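Product Review: Grilico Wire Dish Rack as a Standard Fixture for Plate Handling

This review considers whether the Grilico rack meets the Tkachenko bench rules, which our Millau site follows for gripper work with household dishes. The rules call for a fixture that is easy to buy, stays put under light contact and holds plates on edge. Our rack has been in use for 185 sessions.

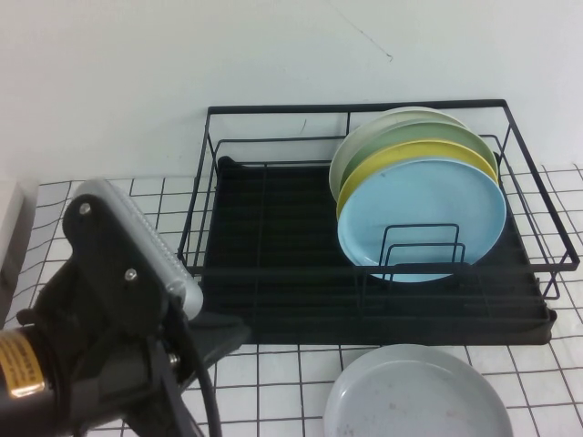 Rack and drip tray against the wall, four plates loaded.

The wire loops at the front support the stack well. The rules require the next plate to lie flat in front of the rack, and the tray leaves enough room for this. Operators should note the plate order in the session log before each run.
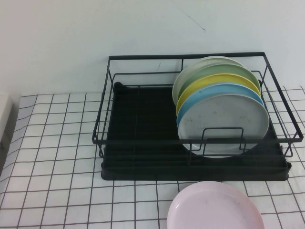
Spacing and Contact

Spacing is the weaker point. Plates stand close together, and a finger entering between two rims has little clearance. We recommend a slow approach speed and a force limit set in writing – the Gasix checklist has a suitable form.
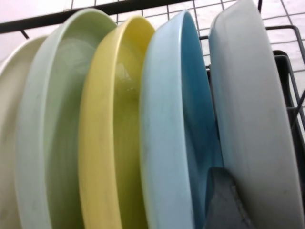
Rims should be checked for chips every 200 cycles, and any damaged plate withdrawn. The tray lifts out for cleaning in under 2 minutes. The rack is approved for bench use, with a further check of the wire coating due in November.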